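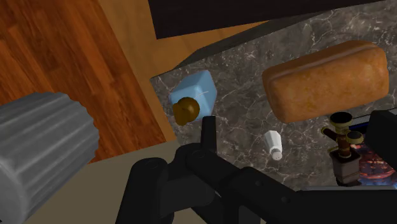

Page 4 of 14

Thread: Dark marble in a kitchen that gets used every day?

hetty_bakes wrote:
Back again after reading the first three pages. We're down to two choices for the counters. One is a dark charcoal marble with white veins, like the picture at the top of the page, and the other is a plain gray quartz from Fusano. My husband wants the marble. I cook every night and I'm worried about lemon juice. Does anyone here have dark marble they've lived with for more than a year or two?

oldgrout wrote:
I have. Four years now. It etches. Vinegar, lemon, tomato, wine, all of it. On white marble you can ignore the marks because they blend in. On dark stone each one shows as a dull, lighter spot when the light comes in sideways. Mine has a ring next to the stove from a jar of pickles and I look at it every morning.

Would I buy it again? No. I'd put it in a bathroom.

Adel Belkadi wrote:
I disagree with oldgrout, at least in part. Was yours polished? A polished finish shows etching far more than a honed one. Ours is honed and after a long time with two teenagers in the house the marks are there but you have to go looking for them. I wipe up spills and that's the whole routine.

oldgrout wrote:
Polished, yes. But honed dark stone has its own trouble. My sister's is honed and it shows every greasy fingerprint. She wipes it down twice a day and it still looks smeared by dinner.

Adel Belkadi wrote:
That can be helped with a color enhancing sealer. It darkens the stone a little and the prints mostly go away. You do have to redo it.

hetty_bakes wrote:
How often is "redo it"? And does the sealer stop the etching?

Sarmīte Liepiņa wrote:
No sealer of that type stops etching. This gets mixed up on every page of this thread. Sealer slows down staining, where oil or coffee soaks into the stone. Etching is acid eating the surface. Those are two separate problems and the bottle only helps with the first one.

I worked in the office at Kalniņš, a stone yard, for a long time and took the phone calls. Most of the unhappy ones came from people who had been told "it's sealed, you're fine."

For how often: put a few drops of water on the counter and leave them for ten minutes. If the stone under them goes darker, reseal.

tapwater wrote:
One thing I don't see mentioned is that a lot of the "marble" in this color isn't marble. The yard near us (Urneck) had three slabs labeled black marble and one of them was a quartzite. Ask for a scrap and leave a slice of lemon on it overnight. If there's no mark in the morning it probably isn't marble, and that's good news for you.

Sarmīte Liepiņa wrote:
Agree with the lemon test. Also drag the edge of the scrap across a piece of glass. Quartzite will scratch it, marble won't. And test the finished face, not the sawn back.

hetty_bakes wrote:
I'll ask for a scrap. Next question, then. Our floor is reddish-brown wood and the cabinets are a light honey color. Would a dark counter be too much with that? The designer at Hetgate says three tones is the limit and the white veins make it four.

tapwater wrote:
I wouldn't worry about a rule like that. Light cabinets with a dark top is about as ordinary as it gets. I'd worry more about the backsplash. If you run the same stone up the wall you lose the edge of the counter at night unless you have lights under the cabinets.

oldgrout wrote:
I'd go the other way and keep the backsplash dark. A plain dark gray strip hides splatter. White tile with white grout behind a stove is a job for life.

Adel Belkadi wrote:
With red in the floor I'd check the veins in daylight. Some of them lean yellow and some lean blue. Take a spare floorboard to the yard with you and lay it on the slab. The small sample squares don't tell you anything, they might not have a vein in them at all.

hetty_bakes wrote:
We do have a box of leftover boards in the garage, so that's easy enough. One more about cost. The marble quote is 50 dollars a square foot before the sink cutout. The quartz is a little less. Is that normal?

Sarmīte Liepiņa wrote:
Depends on where you are. Ask if it includes the edge profile and tearing out the old top. Those two are where quotes for the same job drift apart.

oldgrout wrote:
Whatever you save on the quartz, you also save on not thinking about pickles. Get the quartz.

Adel Belkadi wrote:
Get the marble, honed, and use a cutting board.

hetty_bakes wrote:
OK. Going to the yard with a lemon and a floorboard. Will post on the next page once the scrap has sat overnight.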